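Chapter 6
Paying for Growth

In this chapter you will study:
the difference between starting capital and working capital
why a firm with a full order book can run out of money
the main sources of finance open to a small manufacturer
what an owner gives up when shares are sold
how to read a simple cash forecast

Key terms: working capital, trade credit, overdraft, term loan, equity, dilution, cash forecast, minimum order, retained profit

6.1 A firm with too many orders

Su-chen Peng trained as an engineer and spent the first part of her working life in consulting. Her clients were mostly makers of small mechanical parts, and she was sent to them when their costs had gone wrong. She learned how to read a set of accounts quickly and how to walk round a workshop and see where stock was piling up. She left to start a watch company of her own, which she named Vestergaard after the street where she had rented a flat as a student.

Vestergaard began in two rooms above a printer's shop in Bilurgate. Peng drew the watches herself. The cases were made by Brakico, a metalworking firm on the other side of town, and the movements were bought in complete. Dials, hands and straps came from four more suppliers. Vestergaard's own staff did the final assembly, the testing and the packing. This is a common arrangement in the watch trade, where few small brands make more than one or two of their own parts.

The first model was a plain steel watch with a black dial. It was sold by post and through three shops. Peng had paid for the parts from her savings and a loan from her brother, and she had ordered with care, never more than she thought she could sell in a season. By the end of the second year the firm was making a small profit and she had repaid her brother in full.

In the third year a chain of jewellers called Nostosska asked to stock the watch. Its first order was for 2766 pieces, which was more than Vestergaard had sold since it opened. Peng accepted within the week. She has said since that she looked at the profit on the order and did not look closely enough at the dates.

The dates were as follows. Brakico wanted half its money when the order for cases was placed and the other half on delivery. The movement supplier wanted the whole sum in advance, as Vestergaard was a new customer for that quantity. The other suppliers gave 30 days. Assembly would take most of the spring, and wages had to be paid every month. Nostosska would pay after the goods had been delivered and checked, on terms of its own choosing, and would not discuss a deposit.

So money would go out from the winter onwards and none would come back until the late summer. The order was profitable on paper. It was also large enough to close the firm.

6.2 Starting capital and working capital

The money needed to open a business is called starting capital. It pays for benches, tools, a lease, the first designs and the first stock. Most new owners think hard about this sum, as they cannot begin without it.

Working capital is the money needed to keep the business going from day to day. In accounting it is measured as current assets less current liabilities. Current assets are cash, stock and the amounts customers owe. Current liabilities are the amounts the firm must pay out within the year, such as suppliers' bills, tax and any overdraft.

The two are easy to confuse in a small firm, where they often come out of the same bank account. They behave differently, however. Starting capital is spent once, and the benches will last for years. Working capital goes round. Cash is turned into parts, parts into finished goods, finished goods into an invoice and the invoice back into cash. The time taken for one full turn is called the cash cycle.
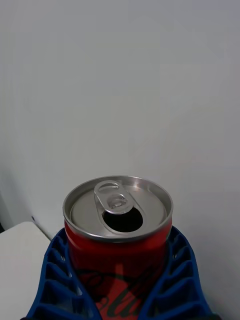
A long cash cycle means that more money is tied up at any moment. A baker buys flour and sells bread within a few days, often for cash, and may be paid before the flour bill falls due. A watch company may wait the better part of a year. The parts are small and costly, many of them are made to order, and suppliers set a minimum order below which they will not run their machines. A firm that needs 200 sets of hands may have to buy 500 and keep the rest in a drawer.

Growth makes the need larger. If sales double and nothing else changes, the stock and the unpaid invoices will double as well, and the extra cash has to be found before the extra sales are paid for. This condition is known as overtrading when the firm takes on more business than its working capital can support. It is found most often among firms that are doing well.

6.3 Looking at the cash forecast

A cash forecast sets out, month by month, the money expected to come in and the money expected to go out. It takes no account of profit. A sale appears in the month when the customer pays, whatever the date on the invoice. A bill appears in the month when the firm pays it.

The lowest closing balance in the forecast is the figure that matters most to a lender. If it is above zero, the firm can carry the plan out of its own funds, provided the guesses are sound. If it is below zero, the gap must be filled before the month in question arrives.

Peng drew up her forecast in April, after the first payment to Brakico had already been made. It showed the balance falling below zero in June and staying there for three months. She then made a second version in which Nostosska paid a month late. The gap became deeper, and it ran into the period when parts for the Christmas trade had to be ordered.

Making a second, gloomier version is good practice. Large customers do pay late, deliveries of parts slip, and a batch of dials may be sent back for marks in the printing. A forecast that works only when everyone keeps to the date is of little use.

6.4 Where the money might come from

A small manufacturer in this position has a limited number of choices, and most owners will use more than one of them.

Retained profit is money the firm has earned and kept. It costs no interest and needs no one's permission. Vestergaard had some, but the firm was young and there had not been time to build up much.

Trade credit is the time a supplier allows before payment is due. It is the most widely used form of short-term finance and often the least noticed. Peng went to see Brakico and asked to pay the second half of the bill 39 days after delivery. Brakico agreed on condition that she placed her next order for cases with it as well. The credit was free in the sense that no interest was charged, but it tied her to one supplier for another year and she lost the chance to ask for other quotations.

An overdraft lets the firm draw more from its bank account than it has put in, up to an agreed limit. Interest is charged only on the amount used. It suits short gaps. The bank can usually reduce the limit or withdraw it at short notice, and an overdraft should not be used to buy machinery.

A term loan is a fixed sum repaid over a fixed period. The lender will normally ask for security, meaning something of value that it can claim if the loan is not repaid. Owners of small firms are often asked for a personal guarantee, which puts their own home or savings at risk.

Invoice finance is an advance against money that customers owe. A finance company pays most of the invoice at once and the remainder, less a fee, when the customer settles. It can be arranged only after the goods have been delivered and invoiced. For Vestergaard it would have shortened the gap at the far end but done nothing for the months of assembly.

Equity is money put in by someone who receives shares in return. It does not have to be repaid and carries no interest. In exchange the new shareholder owns part of the firm, is entitled to part of any future profit, and will probably expect a say in how it is run.

6.5 The cost of selling shares

Suppose an owner holds all 1000 shares in a company and the company issues 250 new shares to an investor. The owner still has 1000 shares, but there are now 1250 in total, and the owner's part has fallen from 100 per cent to 80 per cent. This is called dilution.

Whether dilution is a bad bargain depends on what the money does. Four fifths of a firm that can fill its orders may be worth a good deal more than the whole of one that cannot. The difficulty is that the shares are sold at a price agreed today, when the firm is small and in need of cash, and an investor knows this as well as the owner does.

Control is a separate matter from value. An owner with more than half the voting shares can normally decide ordinary questions alone. Investors therefore often ask for written rights as well as shares, such as a seat on the board or a veto over new borrowing. These terms should be read as carefully as the price.

Peng was offered equity by a larger company in the same trade, which wanted a third of the shares and the right to buy the remainder after five years. She was also offered an overdraft by her bank, with a personal guarantee. The rest of this chapter works through both offers, beginning in section 6.6 with the forecast she showed to the bank.

Before you read on

1. Name two current assets and two current liabilities that Vestergaard would have had in the spring of its third year.
2. Explain in your own words why an order can be profitable and still leave a firm short of cash.
3. Which of the sources of finance in section 6.4 could have been arranged before assembly began? Give a reason in each case.
4. What might Peng have asked Nostosska for before accepting the order? Consider the size of the order as well as the payment terms.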